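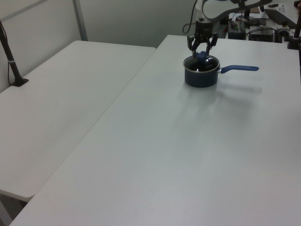

Studum Arm Kit: Buyer's Notes
Handout for week three, Applied Automation
Lawal Ogbonna

Okay, so last week we did joints and reach, and I promised that this week we'd talk about money. A few of you are going to end up in jobs where somebody drops a catalog on your desk and asks "should we get this one?", and I'd like you to have something better to say than "it looks cool." (It does look cool. We'll get to that.)

Our case for the next two sessions is the Studum kit, the bench-top package sold through Wivden. Please read these notes before lab and bring them with you, because I'm going to refer to the headings.

What you get for the money

The quote I got was 4000 dollars for the standard package. That covers the arm, the controller, a two-finger gripper, the software license for one seat and a year of phone support. It does not cover a table, clamps, cameras or shipping, and Wivden charged us 388 dollars for shipping alone, which I grumbled about for a week.

There's a cheaper package without the gripper. Don't be tempted unless you already own a gripper that fits the wrist plate. I priced it out both ways and you end up spending more.

The second vendor in our comparison is Tudose. Their arm is longer and their price is lower, but the software license renews every year and the gripper is a separate line on the quote. Put both quotes next to each other and make sure you're adding up the same things. Half the arguments I've sat through about robot prices were two people comparing different piles of parts!

Setup

I timed myself on this. Unboxing to first motion took me most of an afternoon, and a good chunk of that was cable routing. The printed guide is short and pretty clear up to page nine, where it tells you to "home the arm" and doesn't say which menu that's in. It's under Service, then Reference. Write that down.

Give the thing more table than you think it needs. The brochure's footprint is the base only. Your real footprint is everything the arm can swing through, plus wherever you're going to stand, plus the electronics, and the electronics always want more room than they're given. Clamp your poles and stands before you calibrate. If you bump one afterward, calibrate again – yes, even if it looks fine.

The kitchen test

I like to judge a gripper on household stuff. The demo blocks that come with a kit are all nice flat-sided cubes, and of course it picks those up, they were made for it. So my standard test is taking a small object out of a saucepan, and it's a much meaner job than it sounds.

Think about what the arm is up against. The pan has walls, so the fingers can't come in from the side. They have to go straight down, open wide enough to fit around the object but not so wide that they hit the rim. A shiny interior throws reflections, and reflections confuse cameras. A dark interior makes depth hard to read, so a pan that's both shiny and dark gives you two headaches at once. Then there's the handle, which sticks out on one side and is very easy to catch with a wrist or a dangling cable. And a light pan isn't held down by anything, so a clumsy touch sends it skating across the table.

I ran this with the Studum over several evenings, 42 tries in all, moving the pan a little between tries. My impressions, in no special order:

The straight-down approach is smooth, smoother than I expected at this price. I never felt like grabbing the stop button on the way in.

Grip force is set with a slider, and the low end of the slider is too coarse. Soft things get squashed a bit. I'd like finer steps down there.

When it misses, it tells you. There's a little "no contact" message on the screen and the arm waits. I love this. The older unit I had would cheerfully carry nothing all the way to the drop point and open its fingers over the bin.

It doesn't know about its own cable. If you leave a big loop by the wrist, that's on you, and the planner won't steer around it.

Support

I called twice. The first call was answered quickly by a person who had clearly used the arm. The second one took almost 42 minutes on hold, and then I got a different person reading from the same page nine I had trouble with. So, mixed. Tudose only does email, but they did answer mine the same day.

What people are using it for

The Prurketham workshop has run one since May and was kind enough to share its log with me. Their counter showed 2732 cycles when I asked, mostly sorting small parts into trays. They've replaced the finger pads once. Ask every vendor what the pads cost and how long they take to arrive, and write the answer on the quote itself.

For lab

Bring one household object that you think will be hard to grab. Nothing glass, nothing with liquid in it, and nothing you'd be sad to lose. Before you run it, write a sentence or two guessing how the gripper will do and why. I'll collect those guesses, and I care more about the reasoning than whether you were right.

Work in pairs, one on the software and one with a hand near the stop button, and swap halfway. Hair tied back, sleeves up, please.

Then for next week, one page: Studum or Tudose, for a small shop that packs mixed kitchen goods. Show me your totals and tell me which question you'd still want to ask the vendor before signing.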